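Informe de seguimiento para la Fundación Cantero
Línea de textiles para el hogar Olley
4 de junio de 2022
Preparado por Lemlem Mersha

De los 1251 metros de lino estampado que preveía el presupuesto, el taller de Fellham ha entregado 700. El proveedor asegura que el resto llegará antes del verano. Lo mismo decía en el informe anterior, así que prefiero no contar con ello hasta tener la tela en el almacén.

La colección tiene cerrados 4 estampados. Dos de ellos, el de helechos y el de rayas anchas, salen bien de color en las pruebas. Los otros dos viran a gris en la segunda tirada, y la explicación de la tintorería (el agua, la humedad, el lote) cambia cada vez que llamo.
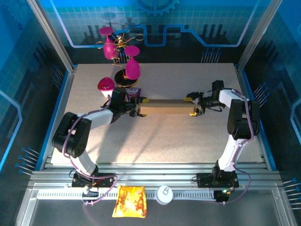 En cuanto a las ventas, la tienda Florkitz ha hecho un pedido inicial de fundas de cojín y habla de ampliarlo a cortinas. No hay nada firmado sobre las cortinas. El estudio de tendencias que encargamos dice que el público quiere «naturaleza atrevida», expresión que sirve igual para vender un papel pintado que una maceta. Yo no basaría en él ninguna decisión de compra.

El gasto va por debajo de lo previsto, pero solo porque no hemos pagado la tela que falta. La partida de fotografía de catálogo está agotada y harían falta más de 2 sesiones para cubrir la gama completa.

Solicito que se aplace a septiembre la presentación de los manteles y que se retenga el último pago a la tintorería hasta ver una tirada correcta. Adjunto las muestras de los dos tonos dudosos; conviene mirarlas con luz de día.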